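The Company That Sold Its Printers and Kept the Paper

For most of its life, Vorska made office printers that did two things well: print, and refuse to print. Then in August the board announced it was selling the printer division to a rival, Kwofie, and would from now on be a company that stores other people's documents. The shares rose 2 percent before lunch. By four in the afternoon they had given it all back.

The price was $241 million, a respectable sum for a business that management had spent the spring describing as its beating heart. Hearts, apparently, are priced by the quarter.

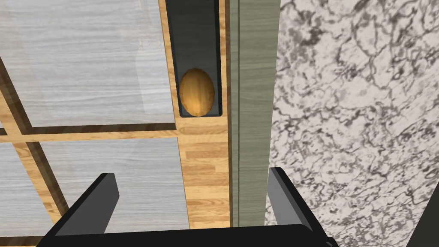 Investors had a fair question, and they asked it on the call in several flavors. If the printers bring in over 40 percent of revenue, what exactly fills the hole? The chief executive talked about recurring income. He talked about it again a few minutes later, so at least the phrase was recurring.

To be fair to Vorska, the storage arm is a real business. It runs two sites, the older one at Zullitdale, and its customers are law firms and county offices that rarely leave once they have signed up. Moving a few decades of records is a miserable job and people will pay a good deal to put it off. 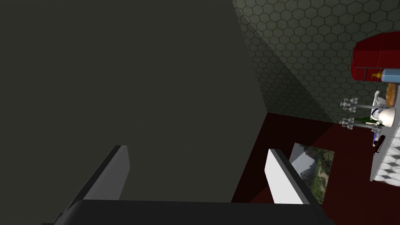

What the buyer gets

Kwofie gets the factory, the service contracts and the toner, and it's the toner that matters. Hardware in this trade is sold at a thin margin, sometimes none, in the hope that the customer will come back for cartridges until one of you dies. Kwofie already plays this game and has kept its own costs lower by making one cartridge fit most of its range, a trick Vorska studied for years and never got around to.

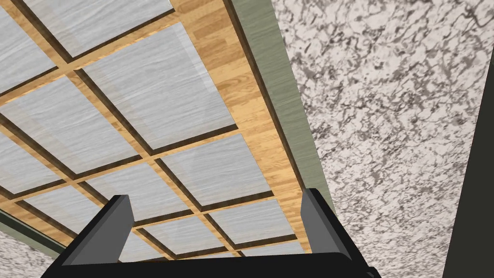

There will be job cuts, though the word in the filing is "alignment." Purkedska, the small software firm Vorska bought to make its printers smart, isn't part of the sale. It stays behind with no printers to be smart about. Staff there have been told they are central to the storage plan, and have been asked to wait for details.

Shareholders vote next. The dividend is safe for now, according to the same slide that said so last year, shortly before it was trimmed. I still own a few shares, bought when the stock looked cheap. It has looked cheap ever since.

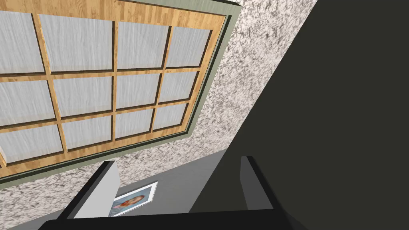
Jolanta Witkowska
Contributing Editor, Technology and Markets

Jolanta covers hardware makers and the people who lend them money. Her own printer is a Vorska, and it is out of cyan.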